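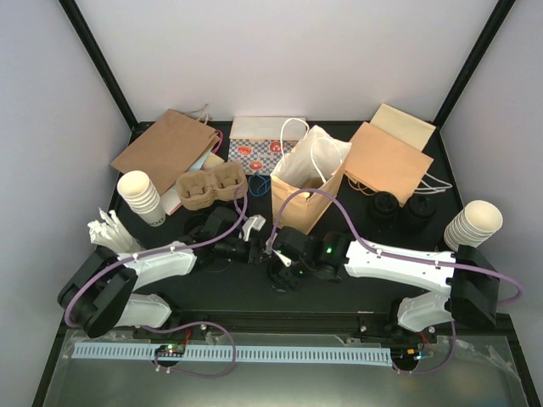
Packing a takeout order well is so satisfying! Get everything out on the table first – the stack of paper cups, the pulp carrier with its four slots, the bag with tissue spilling out of the top.

1. Open the bag fully and press the bottom flat.
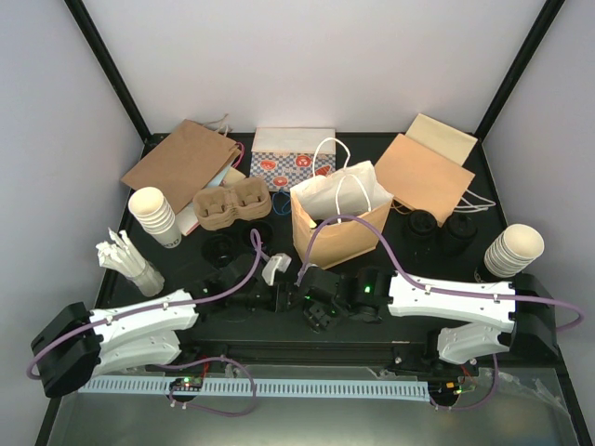
2. Set the donut box in level, then tuck tissue down the sides. I've packed more than 300 of these and I still love this bit.

Check the handles before you lift. 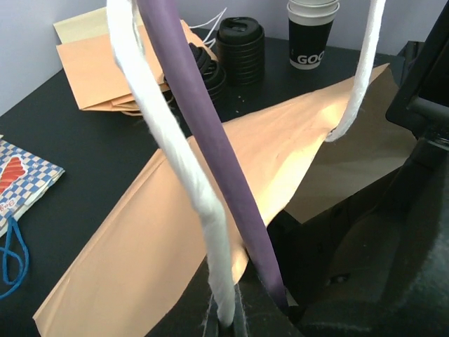 Give both a gentle tug, and carry drinks separately.

Filed under: Packing & Takeout
© Ourania Vrettos | Back to top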